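Tetcombe sample packs, progress report to Finness
January 2018

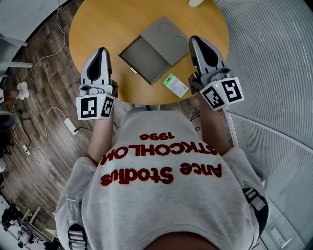 Photo: Titilayo Wike / Tetcombe

Quick one, full figures to follow when Ataahua has the invoices in.

Box. We've settled on the gray cardboard with the pull-out tray. Gold-colored tab stays on the front edge of the tray, people liked having something to get hold of. The lid section with the two round recesses also stays for now. Matubbar wanted it flat, we said no, may come up again.

Small packet, the white one with the green strip. Goes in with every pack. Label text is approved at our end, still waiting on Sirkon for the final sign off. Chased twice.

Packing trials. 60 packs done, 12 sent back for a redo, mostly trays sticking halfway. Supplier says its the fold on the inside and will send a new batch at no charge. Have asked for that in writing.

Money. 2626 spent out of the materials line so far. Nothing yet on postage. Would like to move some of the postage over to boxes if thats OK with you, need a yes before we reorder.

Still to do:
packing sheet, one page, Titilayo has a draft
10 packs to Finness for your own people to open and coment on
storage, current shelf is full

Next report end of the quarter unless the new trays are late, in which case sooner.

Ataahua Pomare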